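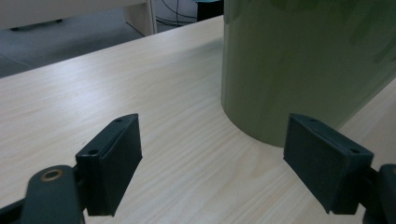

I'm a family advocate at Sakoseck, where we help parents and grandparents pull together a child's medical records before a review hearing, and I've got a big one stuck in Flilport. The hospital sent us 2508 pages for one little boy. I uploaded all of it and the portal says "Complete" with a green check, but when I open the case binder there are only 528 pages in it. The same set came to us on paper too, so I spent last night spreading it out by date on the light wooden tabletop, and the paper copy has every page the hospital's cover letter says it should. Whatever went missing went missing on the way into the portal.

Submitted by: Gudrun Lunde
Product: Flilport, case binder module
Priority: High (the outside doctor needs the binder before she can start reading)
Status: Closed, see last entry

What I've tried so far, so you don't have to ask me!

Logged out and back in. Same 528 pages. Tried a different browser, then my coworker's laptop, and it's the same on both. Deleted the upload and did it over (this took most of my lunch). It stopped on the exact same page, a nursing flow sheet from the second night in the hospital, and it cuts off there as if the record just ends. Everything after it is gone, and that includes the lab results, the bone scans and the genetics consult, so basically all the stuff the doctor wants to see.

What worries me most is the green check. If I hadn't gone looking for the genetics note I would have sent this binder off, and the doctor would have written her whole opinion on a fifth of the chart. Please tell me somebody is looking at that part too.

Reply from Märta Strand, Flilport support

Hi Gudrun, thanks for all the detail, it helps a lot. Can you tell me whether the hospital sent one file or several, and how big the file is? Also, did you run it through anything before uploading, such as a text recognition program or something that stamps page numbers?

Please don't attach any of the record to this ticket. The ticket system isn't set up for patient information.

Reply from Gudrun

One file. It's huge, bigger than anything I've put in before. And yes, I ran it through Drornix first. We do that with every record so the pages are searchable and each one gets a number in the bottom corner. The lawyers at Magnusson like to cite by those numbers and so do I, to be fair. Drornix didn't give me any error. I opened the finished file on my own computer and scrolled all the way to the end, and the last page is stamped 2508 like it should be.

No attachments, promise. I've also left the family's name out of everything here.

Reply from Märta

Good, that narrows it down. I looked at the log for your upload (only the log, I can't open the binder itself). Flilport takes a large file and breaks it into parts of 80 MB each, then puts them back together on our side. Your first part arrived and was processed. The second one was dropped when your session timed out. The timeout is 15 minutes with no clicks in the window, and an upload running in the background doesn't count as a click. The page then marked the job complete when it should have marked it failed. You're right to be bothered by that, and I've passed it to our developers as its own bug.

Could you try this for me?

1. In Drornix, split the numbered file by date of service. Keep every piece under 80 MB.
2. Make sure the page numbers are already stamped before you split, so they carry straight through.
3. Upload the pieces one at a time into the same binder.
4. After each one, open the binder and compare the last stamped number with the last page of the piece.

Reply from Gudrun

Okay, trying it now. The first piece went in fine. I split at the change of units instead of strictly by date, because the dates in this chart are all over the place (late entries, addendums, a discharge summary signed weeks after the fact). I hope that's all right on your end.

One hiccup — the second piece landed in front of the first one. So the binder opens in the middle of the hospital stay and then jumps back to the emergency room. Can I drag them around, or will that mess up the numbering?

Reply from Märta

Splitting by unit is fine. You can drag them, and the stamped numbers won't change, they're part of the page. What will change is Flilport's own page count in the left panel, so tell your reviewer to cite the stamp and ignore the panel. An easier way is to start each file name with 01, 02, 03 and then choose Sort by name.

Reply from Gudrun

Renamed, sorted, and they're all in! I went through piece by piece against the paper set. Last stamp in the binder is 2508, the genetics consult is there, and the bone scans are there too, sitting right after the labs. I also found out the imaging section is only the written reports, the actual pictures come on a disc from another department. That's not a Flilport thing, I just have to send a second request with the mother's signature on it, and I'm putting it here so whoever covers for me in May can find it.

I shared the binder with the doctor and with Magnusson and both of them can open it. I asked each of them to scroll to the end and read me the last number. They probably think I'm fussy.

Two leftovers from me. Can you let me know on this ticket when the green check bug is fixed? We have older binders that went in the same way and I'll be checking the long ones by hand until then. And could the page say something about the timeout while a file is going up? Even one line would do.

Reply from Märta

Glad it's all in. I've linked your ticket to the bug, so you'll get an email when the fix goes out. The timeout message is logged as a feature request, no date on it yet. For the older binders, send me the upload months and I can pull a list of any jobs where a part was dropped, so you don't have to open every one. Closing this ticket for now. Replying to it will open it again.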